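Nesel Hand Gripper Kit
Build it at your own bench, two-finger version, with pads
Page last changed 2021-08-17

The Nesel started life as a winter project on our kitchen table one December, and it still goes together on a kitchen table today, provided you can keep the table for an evening or so and don't mind finding a stray washer under the toaster later on. It's a hand-held gripper with two linked fingers and soft blue pads, made for folks who want to work out how a gripper should pick things up before they ever bolt one to an arm. You hold it, you squeeze, you learn a surprising amount!

We have a soft spot for testing on ordinary household stuff. Foam cubes are fine for checking that the fingers close square, but a box of plush toys and odd packages will show you much sooner where your pads are slipping or your linkage is a little stiff. 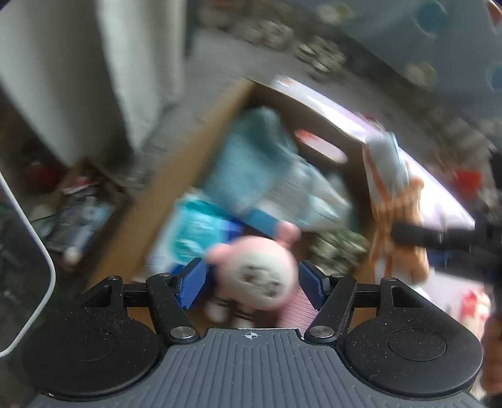
The body comes with its ribbed plate already fitted, so the part you'll be fussing over is the linkage. Lay both arms out flat, put a drop of light oil on each pivot, and tighten the screws only until the side-to-side wobble goes away. Go any further and the fingers get sluggish (we have all done it, and you just back the screw off a quarter turn and try again). The pads slide on last. They're a snug fit, and a minute in warm water makes them much friendlier.

What's in the kit:
Body with ribbed plate
2 linkage arms
2 blue pads
Bag of screws and pivots
Callutia spring set, soft and medium
9-page build booklet, printed, with big drawings

You'll need your own small screwdrivers and some patience. A flat scrap of Plaswood makes a lovely assembly board if you have a piece lying about, and anything else flat will do just as well.

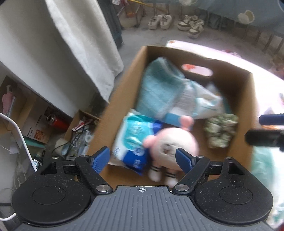 Start with the soft spring. It feels a bit lazy in the hand, we know, but it's kinder to fabric and thin packets, and it lets you feel the moment when both pads are touching. Once you can lift a small towel without bunching up everything beneath it, swap in the medium spring and go looking for heavier things. Budget 120 minutes for a first build and a good deal less for a second, and please do save some energy for playing with it afterward, which is the whole point.

If you share a workshop, the Ekpo bench clamp (sold separately) holds the body still while you set the pivots, so you aren't begging for a spare pair of hands.
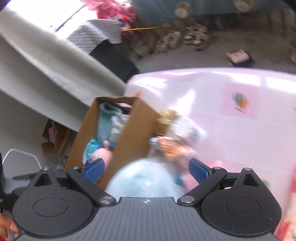 Ekpo clamp owners should put a bit of felt in the jaws first, mine left two little dents in the housing before I thought of it. Otherwise a very pleasant build, and the booklet is good.

Thank you for that one! Felt strips now go in the bag with every clamp, and if you bought yours before we started doing so, write to us and we'll mail you a pair.

On to cloth, which gets more questions than everything else put together. Loose cloth folds away from the pads, so roll or twist it into a bundle for your first tries and grip it well below the top. Close slowly, wait a moment, then lift. When that feels easy, loosen the roll a little and go again.

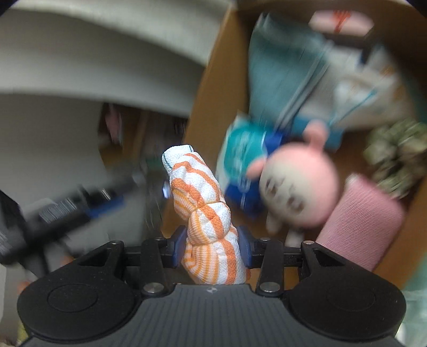
Rolled cloth with orange stripes, held between both pads.

Care is simple. Wipe the pads with a damp cloth after a session with fuzzy toys, brush lint out of the grooves with an old toothbrush, and check the pivot screws every so often. Replacement pads are sold in pairs, and both Callutia springs can be ordered singly.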